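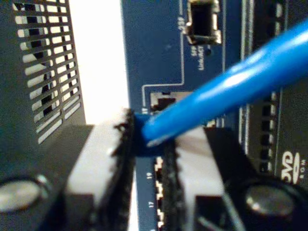

Flarkside Extends Wired Building Network Service to Irkerport

IRKERPORT - Flarkside, a supplier of managed networks for small commercial buildings, will open its wired access service to tenants in Irkerport in July. The service has been offered in Clenthorpe until now.

The Irkerport service covers office suites, workshops and ground-floor retail units. Each building is fed by 2 fiber entries on separate streets. Traffic moves to the second entry when the first loses signal, with no change of address on the tenant side. Inside the building, each suite receives its own copper run from the riser closet, tested end to end before handover. Test results are stored with the suite record and are sent to the tenant on request.

Buildings with up to 50 suites can be served from a single closet. Larger sites require a survey and are quoted separately.

"Most of the faults we log are in old in-wall cabling," said Igor Hubáček, head of field engineering at Flarkside. "We replace the run first and connect the tenant second. It adds a visit, and it cuts the number of calls afterward."

Riser work in Irkerport will be carried out by Virág, which already maintains the Clenthorpe closets under a separate contract. Virág crews will work after 6 p.m. in occupied buildings. Power to tenant equipment is not interrupted during the work. Network access may drop while a run is being switched over - tenants will receive written notice of the time slot.

Existing Clenthorpe customers keep their current terms. Customers with premises in both towns may combine them on one account, with one invoice and a private link between sites.

Building owners in Irkerport can request a survey from the Flarkside service desk. Survey requests received by noon on Friday are scheduled the following week.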